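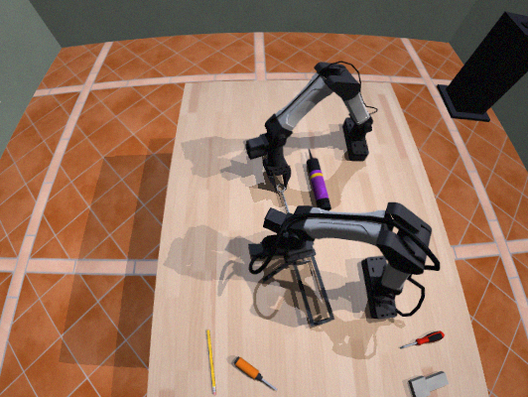
Two robot arms at a long table, in a computer rendering.

May
By Celina Domański

Martin Wieczorek has been making factual television for long enough to be suspicious of his own trade. His new series, Lorkeria, follows a small workshop as it builds one-off gadgets for people whose bodies have stopped doing what they used to. I went in expecting to be told it was life-changing, and he was warier of the word than I was.

"I've asked the editors to take it out wherever it turns up," he says. "You don't know if a life's been changed. You know somebody had a good afternoon with a camera crew in the kitchen."

It's a fair point, and an odd one to hear from a man with six episodes to sell. The genre has a shape by now. We meet the person, we meet the clever designers, something breaks near the second ad break, and then there are tears over a finished object. I put it to him that Lorkeria has the same shape.

"Four of the six do," he says. "I fought for the other two."

One of those is the episode about a retired bus driver who wanted to hold a paintbrush again. The team spent 13 weeks on a grip they called the Huvov, and at the end he politely handed it back. He preferred the foam tube his daughter had taped together. The broadcaster wanted the story dropped. Wieczorek kept it, though I notice it has been placed fifth in the run, where the fewest people are likely to see it.

"I didn't pick the order," he says, and then, after a bit, "I could have argued harder."

The makers filmed 342 hours of material. Each episode runs 60 minutes with ads. I ask what was left on the floor, and he is straightforward about it: waiting rooms, funding forms, phone calls on hold. "It's dull to watch. It's also most of what these families do all day. So yes, we've made it look quicker and friendlier than it is."

Then there is the question of who gets chosen. The series had 181 applications and took six. Wieczorek says the choice came down to what could be built in time. I'm not convinced that's all of it. Everyone who made the cut is funny and at ease on screen, and I say so.

"Casting is casting," he says. "I'm not going to pretend we'd have taken someone who hated being filmed."

What about afterwards? A gadget needs batteries and straps – and someone to ring when it jams. Grorkura, the production company, has promised a year of repairs. After that the families have the drawings and a phone number. Wieczorek calls this "better than most". He may be right, but it's a low bar, and he doesn't seem keen to defend it for long.

He would rather talk about the second series, which hasn't been ordered yet. If it is, he wants to go back to the first six people and see what's still in use.

"Could be all of it's in a cupboard," he says. "I'd still put that on air."

I'd watch that one. Whether the broadcaster would is another matter, and when I asked its press office, they sent me the trailer.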